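Jun 28, 2019 – notebook, pot-and-lid project, summer group

Long afternoon, but a good one, and I want to get it down before I forget which change did what. Kwok-wai Peng came in early and had the wrist camera talking to the logging laptop before I'd even found my coffee, so we had far more arm time than I'd hoped for. The students have taken to calling the arm Filip, and I've given up correcting them (I now do it myself, as you'll see below).

The job for September is still the same one: Filip goes to the pot by its side handle, takes hold, and slides it a short way across the table without upsetting the lid. Jilta, our planning script, picks the approach. Last week it kept coming in too high and bumping the rim, so this morning we lowered the approach height by 30 mm and had it start with the fingers nearly closed, opening only on the last leg. Kwok-wai thinks the late opening will cost us time. Maybe so! I'd still take slow over another bump.

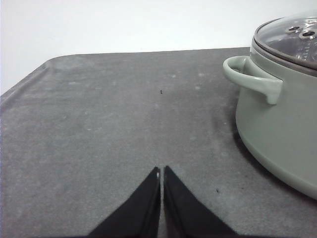 Wrist view, fingers nearly closed, well short of the green pot and its handle. Saved as log 1071.

I spent longer than I should have looking at that view, and it was worth it. The pot runs out of the picture on the right, so the handle finder only ever gets the left side of it to work with, and the glass lid throws reflections that the old edge filter just loved. We turned the filter down and told it to care about the loop of the handle first. There are also a couple of dark specks on the gray, and the debris check flagged one of them as an object, bless it. I've raised the minimum blob size. Somebody should still go over the felt with a lint roller before the next session – me, probably.

Reinhold Görtz stopped by after lunch and asked the question I'd been avoiding, namely what happens if the pot is turned so the handle faces the wall. At present Jilta simply gives up and says so, politely, in the log. He suggested a second look from the other side of the table before quitting, and two of the students are keen to write it. I said yes, so long as they branch from this morning's version and leave my settings alone until I've copied them out.

Still to do:

- Copy today's filter settings into the shared Evlow folder
- Ask Kollwood about the spare finger pads, and whether they do a softer one
- Rerun the approach with the pot moved in from the right
- Write up Reinhold's second-look idea, with a sketch

Arm parked and powered down, laptop charging in the cabinet. Kwok-wai has the key.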